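Staniforth Semex 40
Potato Starch, Native, Food Grade

Product code: 633
Category: Starches and thickeners

General description

Semex 40 is a native potato starch obtained by wet milling, refining and flash drying. It is a fine white powder with a neutral taste and no added flavors, colors or preservatives. The starch is not chemically modified and may be declared on the label as "potato starch" or "starch," subject to local rules.

Applications

Semex 40 is used as a thickener and binder in soups, sauces, gravies, fruit fillings, instant desserts, cooked meat products and gluten-free baking mixes. It is also used as a dusting powder in molded confectionery and as a moisture binder in shredded cheese. In extruded snacks it gives a light, open texture and a pale color.

The starch swells at a lower temperature than corn or wheat starch and produces a clear, long-textured paste. Viscosity falls with extended cooking, strong shear or low pH. For retorted products, or for fillings below pH 4, ask for the Hedunura range of stabilized starches.

Directions for use

Disperse in cold water or cold milk before heating. Do not add the dry powder to hot liquid. Where the recipe contains sugar or salt, dry blend the starch with these first. Heat with steady stirring until the paste turns clear, then reduce agitation. Typical dosage in sauces is 2% of the finished weight. Dosage in fillings depends on the solids content and should be set by trial.

In baking mixes Semex 40 can replace part of the flour. Water addition usually has to be adjusted, and dough rest time may be shorter than with wheat flour alone.

Typical properties

Appearance: fine white powder, free flowing
Odor and taste: neutral
Solubility: insoluble in cold water, forms a paste on heating
Gluten: not a constituent of the raw material
Origin: potato

Microbiological and chemical limits are given in the specification sheet, which is the only binding document. Values on this page are for guidance.

Packaging

Multiwall paper bag, 25 kg net
Pallet of 40 bags, stretch wrapped
Big bag on request, minimum order 2 pallets

Each bag carries the product name, batch number, net weight and best-before date. The batch number must be quoted in all complaints and sample requests. 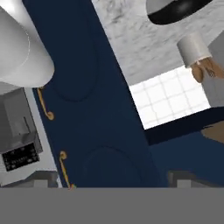 Storage and shelf life

Store in the original closed bag in a clean, dry, ventilated place, off the floor and away from strong-smelling goods. Native starch picks up moisture and odors readily. Opened bags should be folded down, clipped and used first. Do not stack pallets. Shelf life is 24 months from the production date when stored as directed.

Handling

Like other fine organic powders, starch dust can form explosive mixtures with air. Avoid dust clouds, ground all transfer equipment and keep ignition sources away. Spilled powder is slippery when wet and should be vacuumed up dry with suitable equipment. The safety data sheet is sent with the first order.

Ordering and samples

Samples of 336 g are available to registered trade customers. Bagged product ships from the Sorkmont warehouse.

Technical questions: Wakana Sakamoto, Applications
Orders and samples: Kristóf Barta, Customer Service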